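Inicio | Entrevistas | Rutas | Talleres | Contacto

Usamos cookies propias y de terceros para mejorar tu visita. Aceptar | Configurar

Lucie Lévesque: «Si me das un tren nocturno, te perdono todo lo demás»

Quedé con Lucie Lévesque en la cafetería de la estación y llegué tarde, claro, yo que iba a hablar de puntualidad ferroviaria. Ella ya iba por el segundo café y tenía el cuaderno abierto. Lleva 20 años viajando en tren por trabajo y por gusto (más por gusto, confiesa) y acaba de publicar con la editorial Ollier un librito sobre dormir en litera que me leí de una sentada.

«Yo empecé por miedo a volar, no hay más misterio», me suelta nada más sentarme. Luego el miedo se le pasó, pero ya estaba enganchada. Su primer nocturno fueron 9 horas en un compartimento de 6 literas, con una familia entera que cenó tortilla a medianoche y le dio un trozo. «¡Y qué tortilla! Todavía la busco.»
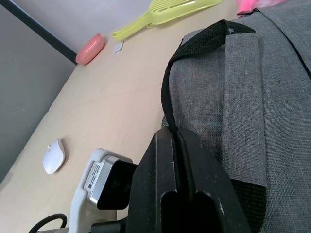

Le pregunto por el equipaje, que es lo que más me escribís al correo. Se ríe. «Poco. Todo el mundo dice poco y luego aparece con dos maletas.» Ella lleva un solo bulto, tapones, una botella de agua y calcetines gordos, porque la calefacción de los coches cama va por libre. La litera de arriba, siempre. Yo soy de la de abajo y ahí tuvimos nuestro único desacuerdo serio.

También hablamos de dinero. Su nocturno más caro le costó 261 euros, en cabina individual, y durmió fatal. «Me pasé la noche pensando en lo que había pagado.» El más barato fue en asiento, al lado de un tal Raed Yammine que roncaba y que hoy es amigo suyo: le corrigió el manuscrito entero.
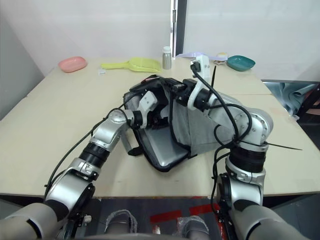
¿Y volverán los nocturnos de verdad? Aquí se pone más seria. Cree que sí, pero despacio, y le preocupa que se queden en un capricho para turistas. «A mí me gustaba que fuera el tren de la gente que iba a trabajar, o a ver a su madre.» Me cuenta que en marzo sale otra vez, sin billete de vuelta comprado, y me enseña el horario apuntado a lápiz. Le pedí que me mandara una postal.

Suscríbete a nuestro boletín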